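Ticket 719 – Kitchenette, Predbridge office: dishwasher leaves a gritty film on cups
Opened by: Rhea Navarro
Status: Resolved, keeping an eye on it

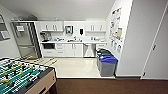

Hello all, and thank you for being so patient with me on this one. I know several of you have been rinsing your cups a second time before making coffee, and I'm sorry it has taken most of February to get to the bottom of it. I'm writing everything down so whoever has kitchen duty after me doesn't have to start from scratch.

The problem, as first reported: cups come out of the dishwasher with a fine, sandy film inside, worst on the top rack. Glasses look cloudy. Plates are mostly fine, which threw me off for a while.

First try
I pulled the bottom rack and took out the filter, which I'm fairly sure hadn't been out in a long time (I'll spare you the details, but there was a lot of oatmeal). Washed it in the sink with an old toothbrush, put it back, ran the 90 minute cycle. Better, but the cups still had grit in them.

Second try
Ema suggested the rinse aid, and she was right that it was empty. Filled it and ran another load overnight. The glasses came out much clearer – lovely, in fact – but the grit was still there in the morning, so that was really a second problem hiding behind the first one.

Third try
I called Trellar, who look after our appliances, and had a very nice chat with their technician. He asked whether the upper spray arm was spinning freely. I had never thought to check! It lifts off with a quarter turn to the left. When I held it up to the light, 5 of the holes were plugged solid with coffee grounds. I cleared them with a toothpick, flushed the arm under the faucet until the water ran clean, and clicked it back into place.

Result
Ran a full load at 8 in the morning and every cup came out clean, including the tall ones that had been the worst offenders.

What would help from here on
Please knock your coffee grounds into the trash before a cup goes in the rack. A quick swish in the sink is plenty, no need to scrub. Tall cups go toward the back so they don't stop the arm from turning.

I'll clean the filter again at the end of the month and add a note to this ticket.

Update from Uibo desk: two loads since then, no film on anything. One mug still has a brown ring, but I think that's just tea.

Update from Rhea: yes, that's my mug, and it is tea. Leaving the ticket on watch until the next filter cleaning.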